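Handheld Gripper Good Practice Guide: Progress Report, Second Period
Prepared by Tatiana Krajčí, Odgate, for the Wosel fund

Where we are

The grant pays for a short, usable set of rules for recording work with handheld grippers at our two sites, Cuautle and Pirno. At the end of the last period we had a draft of 299 rules. Your reviewer called it "thorough," and we have chosen to take that as criticism. The draft now stands at 134. Most of what went was repetition, including four separate rules about charging batteries, two of which disagreed.

Both sites worked from the shorter draft through October. Pirno followed it closely and complained in writing. Cuautle followed it loosely and complained by phone. Both methods were useful.

What the trial turned up

We logged 216 sessions against the draft. The rule broken most often was the one on session notes, which asked for eleven fields and got, on a good day, five. We have cut it to six and expect to receive five.

The rule on start position gave us more trouble. It said that each recording should begin with the gripper "in a neutral state," a phrase I wrote and could not define when Pirno asked me to. The new text says fingers fully open, nothing between them, both fingertips in view, and a clear stretch of table ahead. Operators can check that for themselves without calling me, and they have stopped calling me.

Lighting is the other section that needed real work. The old draft said "avoid reflections," which is fine advice for anyone working in a cave. Pale, smooth tabletops pick up a glare patch very easily, and it tends to sit near the gap between the fingers, where the grasp is going to take place. The new rule accepts a soft patch if the wood grain can still be made out through it. If the grain is gone, the operator moves the lamp or turns the work area before starting. Matte black fingers stay in the rule as the default – they show up well against light wood and give little shine of their own.

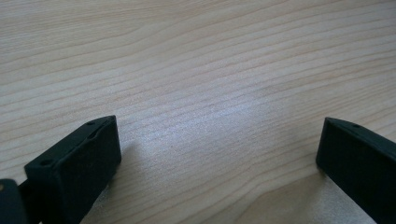

What is late

The section on fasteners is late. We want a check of every visible screw and mounting hole at the start of a shift, and the sites can't agree on who signs for it. Cuautle proposes the operator. Pirno proposes Cuautle.

The translated edition is also behind, for the simple reason that I kept changing the English.

Money

Spending is on plan except for travel, which is under, and printing, which is over. The printing overrun is the 299-rule draft, bound, in color. We won't be doing that again.

Next period

We will close the fastener question, freeze the text, and have each site run the start-of-shift checks using only the printed guide, with me out of the room. We would also like to move the unspent travel money into that trial, and need your approval before we do.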